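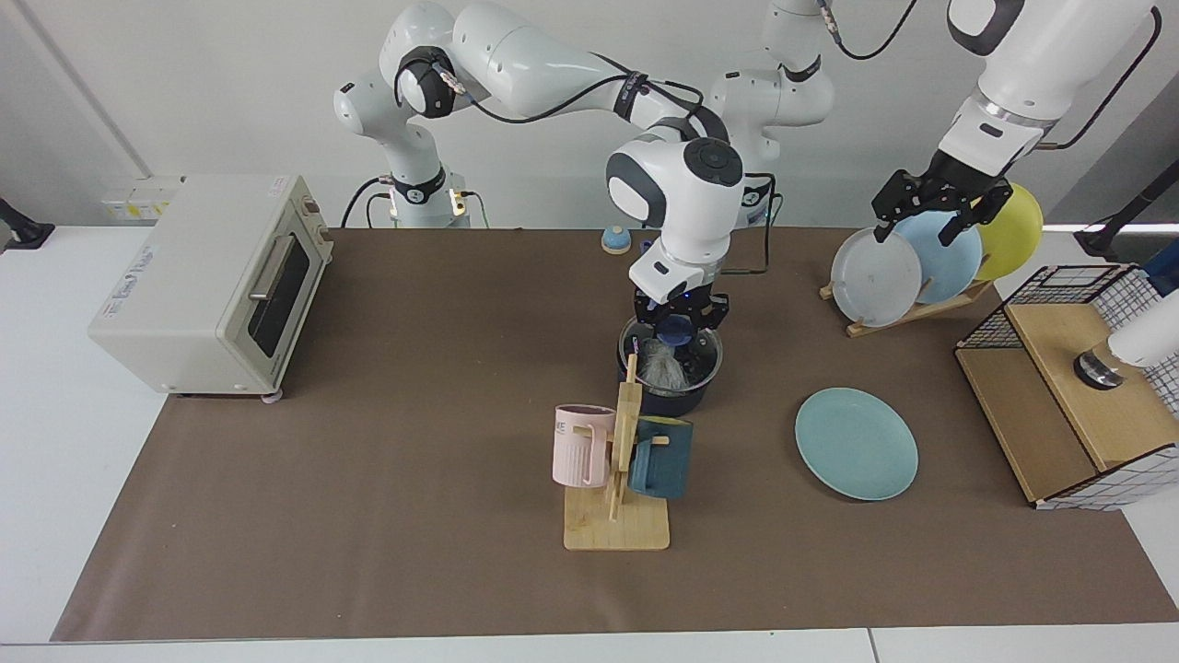 4.2 Veränderungen der Arbeit in der Spülküche

Abbildung 3: Zweiarmiger Arbeitsplatz mit Topf, Tellerständer und Becherbaum. Der eine Greifer ist im Topf, der andere hält Teller an ihrem oberen Rand.

Die Untersuchung wurde in der Betriebskantine der Firma Balogh durchgeführt, in welcher täglich zwei Schichten arbeiten. Das System Nandia übernimmt dort einen Teil der Tätigkeiten nach dem Spülen, nämlich das Einräumen und Umsetzen von Geschirr sowie das Leeren der Töpfe. Vor der Einführung wurden diese Tätigkeiten von 12 Mitarbeitenden im Wechsel ausgeführt. Alle 12 wurden im September befragt, also nach Abschluss der Einarbeitung.

Als wichtigste Veränderung nannten die Befragten nicht die Menge der Arbeit, sondern deren Reihenfolge. Früher konnte eine Person das Geschirr dort abstellen, wo gerade Platz war. Heute muss sie überlegen, ob der Arm den Gegenstand an dieser Stelle greifen kann. Teller, die senkrecht im Ständer stehen, gelten als einfach. Ein Teller, der flach auf der Matte liegt, wie in Abbildung 3 rechts der Mitte, gilt dagegen als schwierig und wird oft von Hand aufgestellt. Eine Befragte bezeichnete dies als »Vorarbeit für den Kollegen«. Auch weiche und durchsichtige Gegenstände wurden häufig erwähnt, zum Beispiel der zerknitterte Plastikbeutel im Topf.

Die Eingriffe der Mitarbeitenden wurden mit der Software Narnident protokolliert. In der ersten Beobachtungswoche wurden 70 Eingriffe erfasst, in der letzten noch 61. Dieser Rückgang ist gering und soll nicht überbewertet werden - die Art der Eingriffe hat sich jedoch deutlich verschoben. Am Anfang wurde meistens nach einem Stillstand geholfen, später griff das Personal vorbeugend ein. Diese vorbeugende Tätigkeit ist in den Stellenbeschreibungen bisher nicht enthalten und wird bei der Planung der Schichten nicht berücksichtigt.

Ähnliche Beobachtungen liegen aus dem Vorgängerprojekt Fukavix vor, allerdings für einen Arbeitsplatz mit nur einem Arm.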